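4.2 Stalling of the coordinate update

Let D1, ..., Dn be closed disks in the plane, let s and t be fixed endpoints, and let xi be the contact point chosen in Di. The tour length L is the sum of the n + 1 segment lengths from s through x1, ..., xn to t. L is convex in all the contact points together, so every local minimum is global. The update of Section 4.1 holds every point fixed except xi and moves xi to the point of Di that minimizes the two segments meeting there. If the segment from the previous point to the next one crosses Di, any point of the crossing is optimal. If it misses Di, the optimum lies on the boundary and is found by a one-dimensional search on the angle.
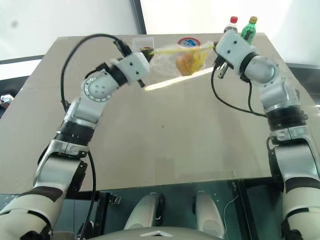

Javiera Aravena objected to an earlier draft that convexity alone does not make this update converge to the minimum, and asked what happens when two consecutive disks overlap. The objection is correct. L is not differentiable where xi and xi+1 coincide. At such a position neither point may be able to move alone without making the tour longer, while moving both together would make it shorter.

We handle this case with a merge step. Whenever consecutive contact points lie closer than a tolerance, they are replaced by a single point restricted to the intersection of their disks, which is again convex. The merged point is updated in the same way, with the search carried out over the arcs that bound the intersection. It is split again if the joint optimum fails the subgradient test of Section 3.

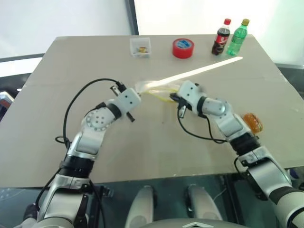
The split test requires one unit-ball multiplier for each segment that has collapsed to zero length. For a merged run of k points this gives k − 1 multipliers, and the system is small enough to solve directly. Without the split, a run merged too early stays merged and the final tour may be too long.

We ran both versions on the Zelivau set, which holds 1,000 random instances of 11 disks each. Every run was limited to 2,000 sweeps. The plain update stopped above the reference length on 396 instances, all of them with at least one overlapping consecutive pair. The merged version reached the reference length on every instance within the limit.
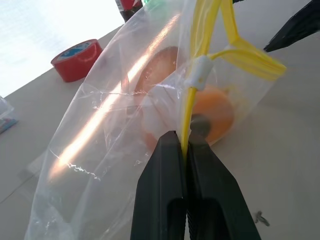 4 min read

Reference lengths come from a second-order cone formulation solved with Prarnus at its default tolerance. Hipólito Quiroga checked the formulation separately.

Figure 3. Tabletop with two robotic arms, one reaching in from the lower left and one from the right. A roll of red tape lies near the center of the back edge.
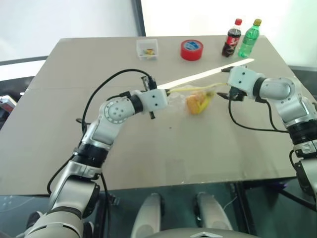
4.3 Choice of starting points

All runs above start from the disk centers. Starting from the projection of the segment st onto each disk changes the number of sweeps but leaves the final lengths the same within tolerance.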